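Chapter 4
Where Does Your Stuff Live? Storage, Habit, and the Price of Looking for Things

I used to lose my keys every Saturday. Weekdays were fine -- I had a routine -- but on Saturday I'd come in with groceries, drop everything wherever, and spend the next morning crawling under the couch. When I started teaching household management I figured I was unusually bad at this. Then I read my students' search diaries!

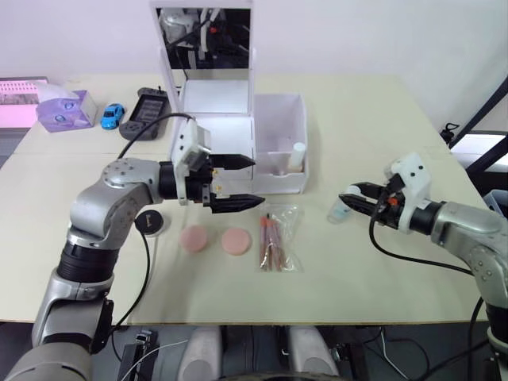
Figure 4.1 A tabletop with a white open box.

A search diary is simple. Every time you have to look for something, you write down what it was and where it turned up. One term my class logged 566 searches, and 421 of them ended in the same room they started in. So the thing was close by all along, which I find both comforting and a little maddening. 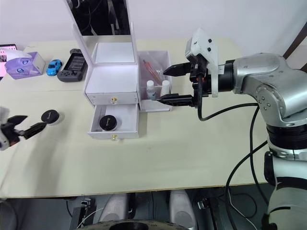 Department of Home and Consumer Studies

My old colleague Kumaresan Iyengar calls this the difference between a place and a home. A place is where an object happens to be. A home is where you'd go for it in the dark (he tested this on his own kitchen, with the lights off, and broke a mug). We'll use his two words all through this chapter, so get comfortable with them now.

Drawers are where I want to begin, and small ones first. A shallow drawer holds one layer, and you can see all of it when you pull it open. A deep one gets a second layer within some 11 days, going by the diaries, and

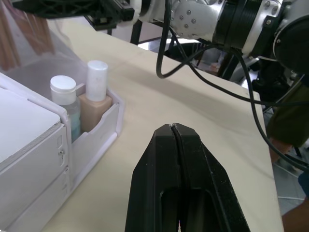 after that you're digging. I have a deep drawer at home that I'm frankly scared of. Batteries, string, a manual for a toaster I gave away in July. We'll come back to it in Section 4.3, when you'll empty one of your own.

Key terms: place, home, search diary, layer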